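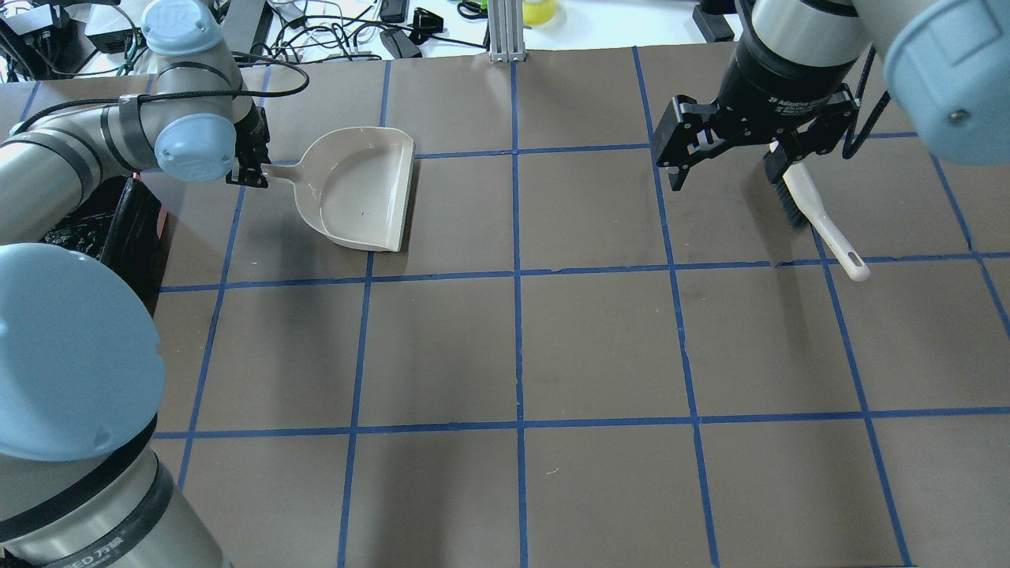
Beige dustpan on the taped paper, sweeping table.

Punport workroom, notes from the cleanup meeting, 3/22/24

I took the notes again, so forgive the style. We started late, the kettle was slow, and there were nine of us once everyone had found a chair.

Last meeting's notes: fine as they stand, except that the Farina order was for paper and not tape. Fixed.

Table covering. We all like the dark paper! Crumbs and dust are much easier to spot on it than on the old white stuff, and the blue masking tape makes it simple to say which square you mean. It does crease, and there are scuffs in places already, but we agreed to leave this sheet down until it tears. A couple of the tape lines lean a bit and one person would love to redo them with a ruler (she's welcome to). No vote taken.

Dustpan. This took up most of the evening, believe it or not. The beige plastic one has a short handle and a flat front lip, and most of us are happy with it. Two people want a long-handled one for the floor by the door, which seems fair to me. Fillell has one in the catalog and I said I'd ask about the price. The beige one stays with the table and please, please don't take it out to the parking lot.

Trash bags. Black bags are getting left crumpled at the edge of the table. If you open one, use it or fold it up and put it back in the drawer. We have three rolls left from the December order, enough to get us to summer.

Money. Numier's bill came to $294 for paper, tape and bags. Approved, with one grumble over the delivery charge.

Other stuff. The sink drips again. Somebody left a very nice blue mug behind, and it's on the shelf if it's yours.

To do: I call Fillell, the back row sorts out the drawer, and whoever has the spare key brings it next time. We wrapped up at 5 past eight and stacked the chairs.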